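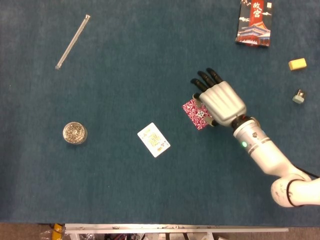 Felt, one court card, the card box, a glass rod and the pot of small metal bits.

Search tips and projects Search Clear

How to cover a card table in felt (and keep it fit to play on)

A bare table is a poor place to play cards. They skate off the far side, they refuse to be picked up without a fingernail, and every deal sounds like somebody dropping cutlery in a chapel. A layer of felt cures all of it for the price of a modest takeaway and one afternoon of mild bad temper.

I did mine on a Friday in January, when there was nothing on and the heating was doing its best. The table is a Jandine folding model, flat-topped and deeply ugly, which made it an ideal candidate. Any flat top will do. If yours has a bow in it, felt will hide the bow from your guests but not from a marble.

What you need

Felt, at least 10 cm bigger than the top on every side
Spray adhesive (I used Stireo, which smells of pear drops and regret)
A staple gun and short staples
A wallpaper smoothing brush or a clean dry cloth
Sharp scissors. The kitchen ones are not sharp, whatever you've been telling yourself
A small pot with a lid for fixings

Choosing the felt

Green is traditional and shows every crumb. Red looks like a restaurant that has seen better days. I like a dark teal-blue, which makes a white-bordered card stand out nicely. Be warned that any dark felt will show scuffs and patchy areas where the nap has been pushed about. You can brush most of these out. You can also decide you don't mind, and I recommend getting there early.

Buy wool mix if you can afford it. The craft-shop acrylic sort goes bobbly in a month and gets friendly with jumpers.

Step 1: Strip and clean the top

Take off anything screwed to the surface or its edges and put the screws in the pot. Put the lid on the pot. I mention the lid as someone who has crawled under a sideboard after a washer. Wipe the top down with a damp cloth and leave it to dry properly.

Step 2: Press the felt

Cool iron, tea towel in between. A fold line left in now will be there for every game you ever lose.

Step 3: Glue half

Lay the felt in place, then roll one half back on itself. Spray the bare half of the table lightly, wait for it to turn tacky, and roll the felt down slowly from the middle outwards, smoothing as you go. A thin even coat is plenty. If you soak it, the glue comes up through the felt and dries into a shiny patch, generally right where the discard pile goes.

Step 4: Glue the other half

Same again. By now you will be overconfident, so slow down.

Step 5: Turn over and staple

Leave it for 90 minutes, then turn the table face down on a clean sheet. Pull the spare felt underneath and staple the middle of each side first, working out towards the corners. Snug will do. Hauling on it puts waves in the surface and you'll see every one under a lamp.

If your table has a metal rail below the edge, trim the felt to meet it neatly and skip the staples on that side. A second line of adhesive holds perfectly well.

Step 6: Leave it alone

The tin says 1440 minutes, presumably because "a day" didn't sound scientific enough. Do as the tin says.

Trying it out

Set a card down flat and try to lift it by one corner. It should come up easily. Give it a push and it should slide a little, then stop. Now put a few odds and ends on the felt. A glass rod is good for showing up a slope, as it will roll at the slightest excuse. If it won't stay put, fold a beer mat under the low leg and say no more about it.

Looking after it

Brush it in one direction with a clothes brush after each game. Blot spills at once with a dry cloth and don't rub. Keep candles well away. Wax comes out with brown paper and an iron, in the sense that some of it does.

Put the cards back in their box when you finish. Loose cards pick up fluff, and a fluffy queen is as good as a marked one. Keep the fixings pot shut too, as small metal bits left under an elbow will dent the felt and possibly the elbow.

When to give up

A small tear can be glued from beneath with a scrap of the same felt, so keep the offcuts. A burn can't be saved. You can sit the drinks coaster over it and hope that your guests never move their drinks.

Related
Re-covering a Marino dining chair without swearing
Does Skeson wood filler shrink?
Getting candle wax out of nearly anything
Four card games for people who hate card games
What to do with felt offcuts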